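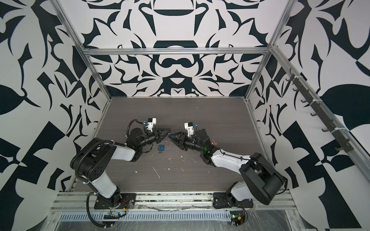

Figure 4-1. Enclosure lined on the back, left and right; debris on the tabletop.

4. Lining, tabletop and lockable parts

This section covers fitting the patterned wall panels, cleaning the tabletop, fitting the hook rail, and the issue and checking of padlocks. It applies to the Condano bench enclosure as supplied to the Mondonwood site. The frame must already be assembled and squared as in section 3.

4.1 Before starting

Isolate the supply to all equipment on the bench and wait until everything has come to rest. Do not reach over the front rail while any equipment is live.

Parts and tools needed:
Panel set, back, left and right (Neronel print, black on white)
Hook rail with 8 hooks
Hex key, 4 mm
Soft brush, dustpan and lint-free cloths
Neutral cleaner, diluted as marked on the bottle
Padlocks, blue, each with its key ring

4.2 Fitting the wall panels

1. Unpack the panels and lay them face up on a clean floor. Do not stack them print to print.
2. Identify the back panel. Its pattern is symmetrical left to right. The side panels carry the same style of print at a larger scale.
3. Offer up the back panel first. Centre the pattern between the two rear posts and check it by eye from the front of the bench.
4. Start all the clips by hand, then press them home from the centre outwards.
5. Fit the left panel, then the right. Each side panel should meet the back panel at the corner with no daylight showing.
6. Stand back and check for ripples. If a ripple is visible, release the nearest clips, draw the panel flat and refit.

Note: The side panels are handed. A panel fitted on the wrong side will not line up with its clips. Do not trim it to fit.

Caution: Do not use adhesive tape on the printed face. Tape lifts the black.

4.3 Cleaning the tabletop

The top has a fine wood-grain texture which holds small debris. White flecks and streaks show clearly against the dark surface and should be removed before any small parts are laid out.

1. Remove loose items and place them in the parts tray.
2. Brush from the back wall towards the front rail, following the grain where possible.
3. Brush out the two rear corners separately. Check along the foot of the back wall, where small specks are easily missed.
4. Collect the debris in the dustpan at the front edge. Do not brush it into the slots of the metal grille.
5. Wipe with a cloth dampened with the diluted cleaner. Wring the cloth out well.
6. Dry with a second cloth. Allow the top to air for 8 minutes before putting anything back.

The clear plastic over the front edge is to stay in place. Wipe it with a dry cloth only. If it has torn, order a replacement under part number 364.

Caution: Never use compressed air inside the enclosure.

4.4 Fitting the hook rail

The hook rail is carried on the right-hand side.

1. Slide the rail nuts into the frame channel and space them to suit the holes in the rail.
2. Hold the rail in place and start each screw by two turns.
3. Check that the hooks face into the enclosure.
4. Tighten the screws with the 4 mm hex key. Do not overtighten; the channel lips will spread.
5. Pull down on each hook in turn. Any hook that moves must be taken off and reseated.

Note: The maximum load for the complete rail is 370 g. Padlocks, key rings and light tags may be hung on it. Hand tools may not.

4.5 Laying out and checking padlocks
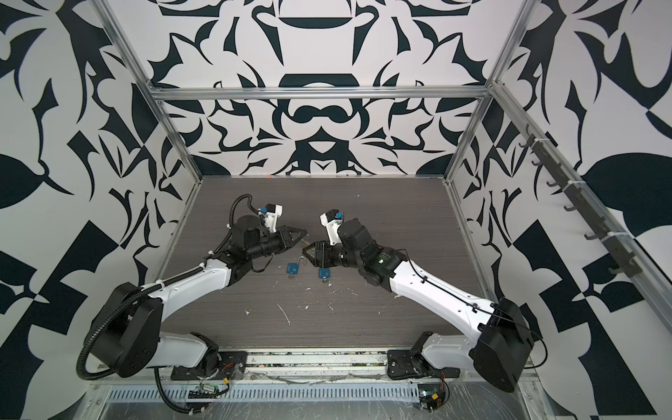

Figure 4-2. Two blue padlocks on the tabletop, each with a key ring close by.

Padlocks are checked in pairs. Keep each key ring next to its own padlock throughout the check. The bodies are alike and the keys are not interchangeable.

1. Set the two padlocks down side by side with a clear space between them.
2. Put each key ring beside or below the padlock it belongs to.
3. Take the left padlock. Insert the key fully and turn it until the shackle releases. The key should turn without force.
4. Swing the shackle clear and look into the shackle hole for grit.
5. Close the shackle with the thumb. Tug it twice.
6. Withdraw the key and return the padlock and key ring to their places.
7. Repeat steps 3 to 6 for the right padlock.
8. Enter both results in the padlock register, then hang the padlocks on the hook rail.

If a key is stiff, apply a small amount of dry graphite to the keyway and repeat from step 3. Do not use oil. If the key is still stiff after a second attempt, withdraw the padlock from use together with its key ring and mark both with a red tag.

If the key rings have been mixed up, try each key in each padlock before anything is tagged. Most padlocks returned as faulty in September had been paired with the wrong key.

4.6 Register and spares

Key numbers are held in the register and nowhere else. Do not write them on the padlock or on the tag. Requests for duplicate keys go to Siwan Pritchard in the Meredith stores, with the register page attached.

Section 4 reissued Thursday, February 1, 2018. Destroy earlier copies.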